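Onutura opens its planning software for two-arm packing cells

June 4, 2025

Onutura has released version 2 of Urnoder, its task planner for tabletop robots with two arms. The company says the new version spends less time thinking before each pick, and that it can change its mind in the middle of a task without going back to the start position.

The work was done at the company's test room in Menonmont. Most of it concerns a simple job: take mixed small goods from a table and put them in a basket. Wrapped snacks are harder than boxes for this kind of software. A bag of puffed snacks changes its shape when it is touched, the plastic film reflects light, and the depth values on it are often wrong. When two packages touch each other, the old version often treated them as one object and planned a grasp over the line between them.
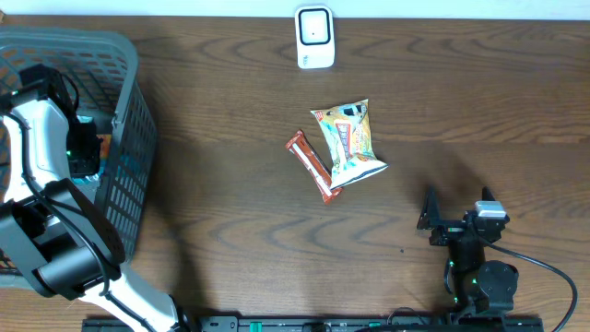
What changed in the planner

Earlier versions of Urnoder made a full plan for all items first, and then followed it. If one bag slid a little, the full plan was calculated again, and both arms had to wait. In the new version the plan is kept as a tree of small steps. Only the branch with the moved item is calculated again, and the limit for this is 90 milliseconds. If no answer is found in this time, the arm holds its position and asks for a new view from the cameras.

The order of picking is also decided in a different way. Before, the planner took the nearest item. Now it gives each item a score, which includes how much of the outline is covered by other things and how sure the perception module is about the edges. An item that lies under another one gets a low score, even when it is very close to the arm.

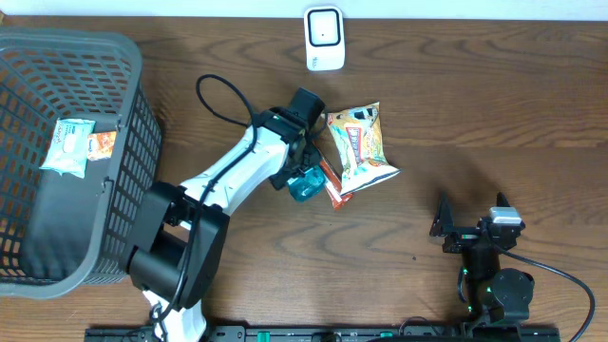 The developers also separated the two arms in the software. Each arm has its own process and its own queue, and a small shared table says which part of the workspace is reserved and for how long. An arm without a task can stay parked, and the other one may use the free space next to it. In the old version the idle arm was still part of every collision check at full resolution, so even a very short motion took a long time to plan. Now a parked arm is replaced by a simple closed shape until it receives a task again.

Engineers who write their own skills will need to make some changes. The old call for a two-arm move still works but gives a warning, and it will be removed in August. A migration guide is included with the release, with a script that finds old calls in a project and prints the line numbers.

Perception from the wrist

The second large part of the release is called Echeverri. It is a perception module which combines the view from above with the views from small cameras near the grippers. The view from above is used to find the items and to choose the order. When a gripper comes close, the module gives more weight to the wrist view, where the crimped end of a bag or the edge of a label is easier to find. Printed text is not read by the module — it only uses the strong edges of the print to follow the package from one image to the next.

Echeverri was trained with 3,000 recorded picks from the Menonmont room. Users can add their own recordings, and the tool for cutting and labeling them is now part of the same download.

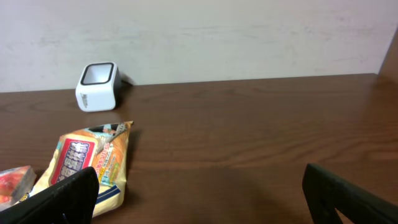
Bottles and other smooth items

For bottles the planner has a new rule about tilt. The user can set how far a closed bottle may lean during transport, and the path is then made with this limit. The rule is off by default, and it can be set for one class of items or for all of them. Onutura advises users to try it first in the simulator, as a very strict limit can make the basket impossible to reach from some positions of the arm.

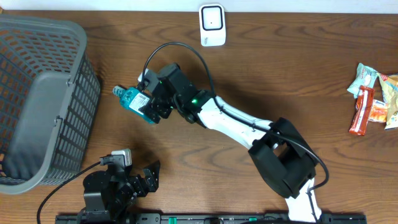 Does the new version need new hardware?

Cells that run the previous version can run this one on the same computer and with the same arms. Wrist cameras are needed only for Echeverri, and the planner can be installed without it.

Urnoder is free for schools and for research use. A commercial license costs 199 euros per month for each cell, with support by e-mail included. Existing customers will find the update in their account, and the release notes are available in English.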